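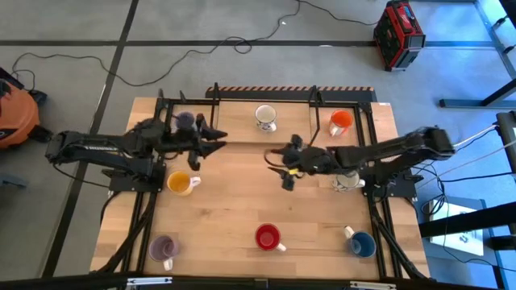
Buvari two-arm bench kit - worth the money?

bong_42
Has anyone here run the Buvari kit for more than a month? We have had ours since October, doing mug sorting and handle grasps. Out of the box the calibration routine took 58 minutes for the pair. Repeatability is fine on the left arm and noticeably worse on the right when it is stretched past the middle of the table.

lgoodwin
Check the frame before you blame the arm. Ours had two corner brackets under-torqued from the factory. The extrusion flexes when both arms brake together and the error shows up at the gripper.

requena_l
Disagree. I clamped a dial gauge to the frame and saw next to nothing. It's backlash in the wrist joint. Panganiban (the reseller) swapped my wrist under warranty, took 7 days, problem gone.

lgoodwin
Empty grippers or loaded?

requena_l
Empty. Fair point, I'll repeat it with a mug in each.

bong_42
Brackets nipped up this morning. Slight improvement, still not level with the left. Has anyone rerouted the cables? The wrist cable on mine makes a loop that I don't like near the mug handles.

Prieto_I
Shorten the loop and tie it back along the link, but leave enough slack for full wrist rotation. I made mine too tight and lost a connector. The spare is 141 euros from Panganiban, plus post.

tsarmiento
That price is my main complaint with the whole kit. The arms are decent. The spares are not priced for people who break things, and the manual gives one page to cabling.

lgoodwin
Compared to the Prirkari it is still cheap.

tsarmiento
The Prirkari comes with a proper cable guide. Add that to the Buvari and the gap is smaller than it looks.

bong_42
Wrist ticket raised with Panganiban. Will post the before and after numbers, same mugs, same positions.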